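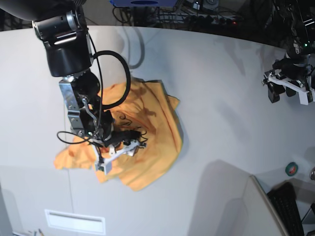

According to Hiu-tung Liao, the folding shift used to be the one people traded away, and since the cell went in it is the one they ask for, mainly for the chair. Her full comments, with those of two other users at the Iscombe textile service plant, are in the operator notes further down this page.

Lurna Two-Arm Folding Cell
Bench-mounted textile handling for laundries, uniform services and returns departments

Product group: Work cells, soft goods
Order code: LU-2A
Supplied by: Zulteo
Availability: built to order

Overview

The Lurna is a two-arm cell for picking up, spreading and folding small flat textiles and simple garments that arrive unsorted and crumpled. It works on an ordinary table surface at seated height. One operator supervises the cell, loads it, clears folded stacks and takes back any item the cell declines.

The cell is intended for sites where folding is done by hand in short runs and where a tunnel folder would be too large or would stand idle for most of the day. It does not replace a tunnel folder on flat linen. On sheets and table linen above the maximum item size, a conventional machine is faster by a wide margin and should be used.

How the work is divided

Each item goes through four steps: grasp, spread, fold, stack. In the grasp step one arm presses into the heap and closes on a fold while the other waits clear of the cloth. The arm that waits is chosen by the controller for each item, and the operator will see the roles change during a run. In the spread step both arms hold the item and lay it down on the table. Folding follows a stored pattern for that item type. Stacking is at the operator's left or right, set at installation.

If the cell fails to find a usable edge after three attempts, it sets the item aside, shows an amber message on the operator screen and goes on to the next one. Declined items can be folded by hand or put back in the feed. Most declined items at existing sites are inside-out sleeves, knotted ties and anything with a drawstring.

Specifications

Arms: two, suspended above the table
Grippers: two-finger, replaceable pads
Maximum item width, spread: 734 mm
Minimum item size: hand towel, folded once
Table height: adjustable, seated or standing
Floor width required, including operator side: 1,018 mm
Stored fold patterns: up to 106
Operator controls: keyboard and screen, foot pedal optional
Stop devices: one on the operator side, one on the rear post
Supply: single phase
Operating environment: indoor, dry, non-condensing

The floor width is measured with the arms parked. Allow extra room behind the table for cable runs and for access to the rear post. Supply and signal cables must be secured below table level before commissioning, and the commissioning engineer will refuse sign-off if they cross a walkway.

Item types

Suitable: hand towels, bath towels within the width limit, T-shirts, tunics, scrub tops, pillowcases, cleaning cloths, bibs.

Suitable after pattern training: polo shirts, light work trousers, hooded tops without drawstrings.

Not suitable: fitted sheets, socks in pairs, coated or waxed fabric, wet items, anything with loose metal parts, garments on hangers.

Saturated colors, pale colors and prints can be run in the same batch. Fabric that closely matches the table surface takes longer to locate. Sites handling a large share of white goods should order the dark table mat (LU-2A-M) with the cell.

What changes for the operator

Zulteo supplies a staffing note with each quotation, and the main points are repeated here.

The number of people required on folding depends on the mix. A cell running towels and tunics needs attention at loading and at stack change. A cell running mixed returns needs an operator who stays within reach for the whole run. We do not recommend planning on unattended operation, and the cell will pause if a full stack is not cleared.

Hand folding is repetitive work done mostly with the wrists and shoulders while standing. Supervision is seated, with intervals of loading. The physical load drops. The attention load rises, particularly in the first weeks, while the operator learns which heaps the cell will handle and which it will waste time on. Rotation of two hours on and two hours off has worked at existing sites. Longer turns produce more missed stack changes.

Inspection needs separate thought. A person folding by hand sees both sides of every item and will pull out a torn seam or a mark without being told to. The Lurna has no defect inspection function. If inspection is now done informally at the folding table, it must be moved to a named step before or after the cell and given time in the schedule. Sites that skip this find out through customer complaints.

Pay grade and job title are the customer's business. We ask only that the people who will run the cell attend the pattern training, including part-time and evening staff. Training delivered to supervisors alone has had to be repeated.

Operator notes, Iscombe

The plant runs one cell on the day shift for tunics and cleaning cloths. The notes were collected in June and are printed with the writers' agreement. They have been shortened.

Hiu-tung Liao: I did folding by hand for years and my shoulder was bad by Thursday most weeks. Now I load, watch and clear. It is slower than me on a good pile of cloths. It does not slow down after lunch and I did. What I would change is the beep when it sets something aside. It is the same beep as the stack-full one and you look up for both.

Kwan-ho Shih: The first two weeks were worse than before, because we kept reaching in to help it. If you reach in, it stops and you have to restart the item from the screen. Leave it alone. It looks like it has lost the corner and then it has it. Shake out the load a little when you put it down and you will get far fewer set-asides. I would also say keep your own things off the table. People put down tape, pens, a cup, and then the cell will not start until that zone is clear.

Cheng-en Chu: I was against it. We were told in the meeting that hours would stay the same and they have, but three of us moved to sorting, and sorting is the heavier job. That should have been said at the start. The cell itself is fine. The keyboard needs a cover.

Response from Zulteo: separate tones for set-aside and stack-full are available in the current controller software and can be loaded at the next service visit. A washable keyboard cover has been added to the accessories list. The point on sorting has been passed to the plant, and the staffing note now asks customers to state in writing where released hours will go.

Safety

The arms run at reduced speed and force whenever the operator side is open. A guarded version with a front screen is available for higher speed. The arms must not be run at full speed without it.

A risk assessment for the complete installation is the responsibility of the site. Zulteo provides the cell documentation and will attend the assessment on request. Long hair must be tied back and lanyards removed before loading. Hands stay out of the marked work area while either arm is moving, including when one arm appears to be at rest.

Power must be isolated at the wall before changing finger pads or opening the cable cover.

Maintenance

Daily: wipe the table, remove lint from both grippers, check that no cable loop catches at the wrist through its full turn.
Weekly: check finger pads for wear and shine, check bracket screws for looseness, empty the lint tray.
Every 20 weeks: service visit by Zulteo or a trained site engineer, including arm calibration and stop device test.

Lint is the most common cause of dropped items. Pads that have gone shiny should be changed in pairs. Operators can carry out all daily and weekly tasks without tools apart from the screw check, for which a driver is supplied in the drawer.

Accessories and spares

LU-2A-P Finger pads, set for both grippers
LU-2A-M Dark table mat
LU-2A-K Washable keyboard cover
LU-2A-F Foot pedal
LU-2A-G Front screen for guarded operation
YAU-ST Stack tray, Yau pattern, fits left or right side

Yau trays made for the earlier single-arm bench fit the Lurna with the adapter strip. The strip is included with new cells.

Trial and ordering

A trial is carried out with the customer's own textiles before any order is accepted. Send one mixed sack, unfolded and as it normally reaches the folding table. Pressed or sorted samples give a result that will not be repeated on site. We return the sack with a sheet listing item types run, set-asides and the patterns used.

Trials are booked through Po-yen Ko in applications. Questions on floor layout, supply and guarding go to Horácio Meireles. Visits to a working cell can be arranged on a Tuesday, subject to the host site's agreement. Visitors are welcome to bring folding staff, and time is set aside for them to speak with the operators without a Zulteo representative present.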